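Publications / Vevwood Working Papers / Section 3

3.2 Planning the equipment budget

The arm was the easiest item to price. Dradel quoted for one unit with a fixed base, and the quote held until October. The costs that moved were the small ones: grippers, spare pads, cables and the time needed to fit them. We set aside 500 euros for pads alone and spent it all.

Small household jobs drove most of these choices. Cleaning a pair of glasses (Figure 3) takes both hands, one steadying the frame and the other working the cloth on the lens. A single arm would have needed a clamp, so we priced a second one.
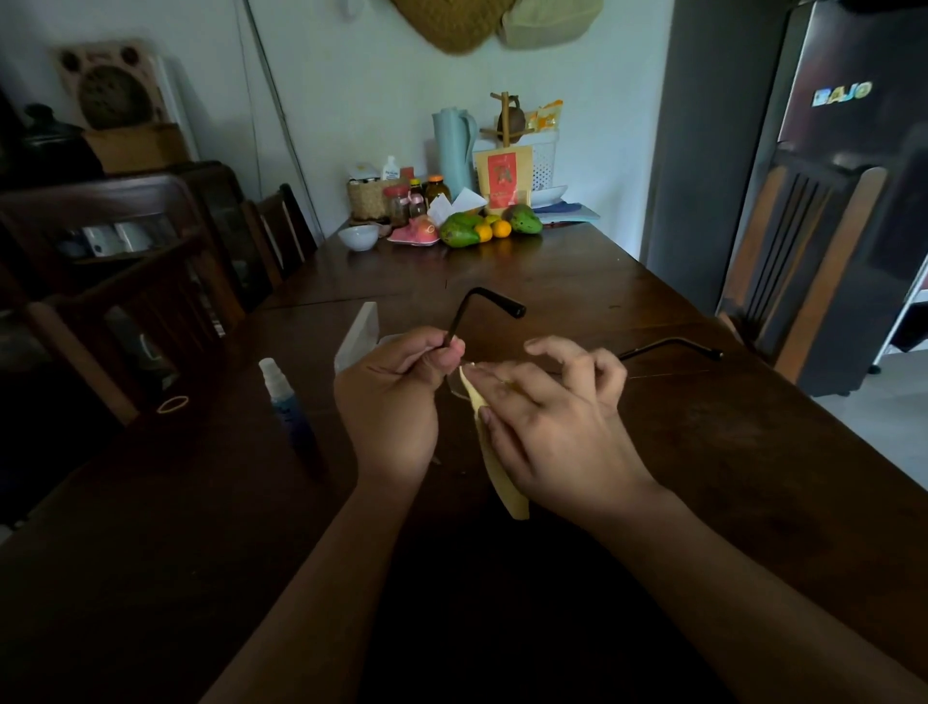

Figure 3. Wiping a lens with a cloth at a wooden table.

Should a small lab buy both arms at once? We would buy one, run it for a full term, and order the second when the list of tasks is settled.

Phùng followed this order and Kikska did not. At Kikska the second arm stayed in its crate for 43 days while the mount was redesigned – a delay that cost more than the discount had saved. Bastian Heitmann, who kept the accounts at both sites, put the extra storage and labour under a separate heading, and we have kept it there in Table 4.

Service contracts are treated in Section 3.3.

Contact | © Vevwood | Back to top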